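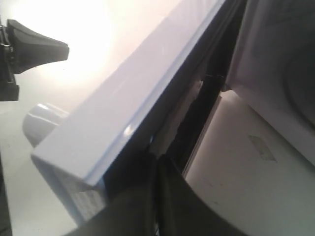 Chapter 9
The Microwave Oven in a Shared Kitchen

Students who have completed the earlier chapters will be familiar with the range, the sink and the cold store. This chapter turns to an appliance that is used many times a day, often by people who have never read its manual. It is intended for those preparing to manage kitchens in residence halls, staff rooms and small care homes.

The first part of the chapter deals with the body of the oven: the door, the handle, the seal, the window and the controls. The second part deals with placement, cleaning and daily use. Terms printed in the glossary should be learned before the practical session.

9.1 The outer casing and controls

A white casing shows marks early. Grease from the hand is passed to the door and the controls, and dust settles on it. The outside should be wiped daily with a soft cloth, well wrung out, and a mild soap. Scouring powder dulls a glossy finish and must not be used. Knobs and handles require separate attention, as soil collects at the base where a flat cloth does not reach. A cloth folded over the fingertip is suitable for this work.

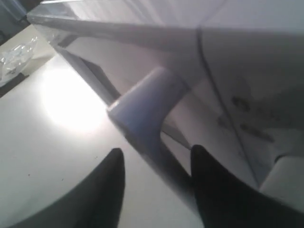
Should cleaning liquid be sprayed straight onto the controls?
Spray should be applied to the cloth and never to the appliance, so that liquid does not run behind a knob or into a seam.

9.2 The door

The door must close squarely and stay closed. It should never carry weight - a tray rested on an open door will strain the hinges in time. Crumbs and dried spills around the opening are to be removed with a damp cloth before they harden. A door that is bent, loose or cracked is reason enough to take the oven out of service and to report it in writing.

In her notes for the Andurach residence, Kamala Thomas asked that the door be checked at the start of each shift and the result entered in the kitchen log. The practice is recommended here.

9.3 Placement and labels

The oven should stand on a level surface that bears its full weight. The maker's instructions state the clearance needed at the back, sides and top, and these figures differ between models. Labels fixed to the casing must be left in place and kept readable.
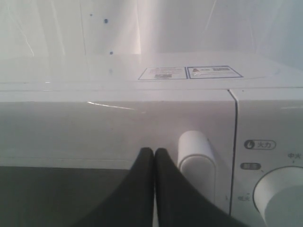 May towels or dishes be stored on top of the oven?
The top should be kept clear, both to allow air to pass and to leave any labels in view.

Before going on to 9.4, students should read the manual for the oven in their own training kitchen and copy its clearance figures into the workbook.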